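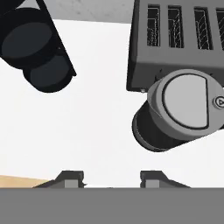 Fig. 6a. Black casing, two round grey discs.

Section 6. Setting up the Prurnell scoreboard for a multi-day match

Complete the installation of the display and the scorer's console before starting. The console must be running and the link lamp must be green. If the lamp is amber, go back to the section on pairing.

6.1 Creating the match

1. On the console, press MENU and choose New Match.
2. Choose Multi-day. Limited-overs templates cannot be converted to multi-day once the first ball has been entered.
3. Enter the home side, then the visitors. Names longer than the display allows are shortened from the right. To set your own short form (DRONDDALE to DRON, say), press EDIT on the name.
4. Enter the number of days and the minimum overs per day.
5. Enter the follow-on margin. The default for a five-day match is 200. Check the playing conditions for your competition and change the figure if they differ.
6. Press SAVE. The display shows both team names and a row of dashes.

Note: The toss is not part of the match file. Record it under Innings, step 1 below.

6.2 Starting an innings

1. Choose Innings, then the side batting.
2. Pick the two opening batters from the team list. The striker is marked with a dot.
3. Pick the opening bowler and the end.
4. Press START when the umpire calls play.

CAUTION: Do not press START during the warm-up. The session clock begins at once and can be reset only by deleting the innings.

If the team list is empty, load it from the memory stick or type it in under Squads. A substitute fielder should be entered with the SUB flag, which keeps the name off the batting card but allows a catch to be credited. 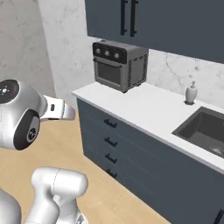
Fig. 6b. White arm with gripper open, kitchen.

6.3 New ball prompt

The console counts overs from the start of the innings or from the last new ball taken. At the start of over 81 the NB lamp flashes and the message NEW BALL DUE appears on the console. The public display does not change.

1. When the fielding side takes the new ball, press NB once.
2. Confirm with OK. The lamp goes out and the count returns to zero.
3. If the captain does not take it, leave the prompt alone. It stays lit and does not interfere with scoring.

Note: If the ball is replaced during play with one of similar wear, do not press NB. Use Log, then Ball Changed.

6.4 Lead and trail line

The second line of the display can show the lead, the deficit or the target. In Auto, the board picks one as follows.

First innings of the side batting second: deficit, changing to lead when scores pass level.
Third innings: lead or deficit.
Fourth innings: target and runs required.

If the follow-on is enforced, choose Innings, then Follow-on, before selecting the openers. Selecting the openers first gives error E2. Press BACK and start again.

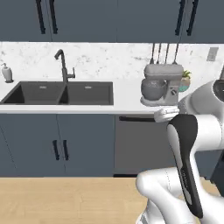 Rendering: Beathag Imrie / Suletti

6.5 Close of play

1. Wait for the umpires to remove the bails.
2. Press SESSION, then Stumps.
3. Compare the console total with both scorebooks. Correct any difference now, under Log.
4. Press HOLD. The display keeps the closing score until it is switched off.
5. Copy the match file to the memory stick.

CAUTION: Do not cut the mains supply to the display while SAVING is shown on the console.

At the next start of play, choose Resume. The not-out batters are restored in the order in which they left the field, but the bowler must be picked again.

On boards fitted with the Sarmiento power unit, allow some 6 minutes after switching on before pressing Resume.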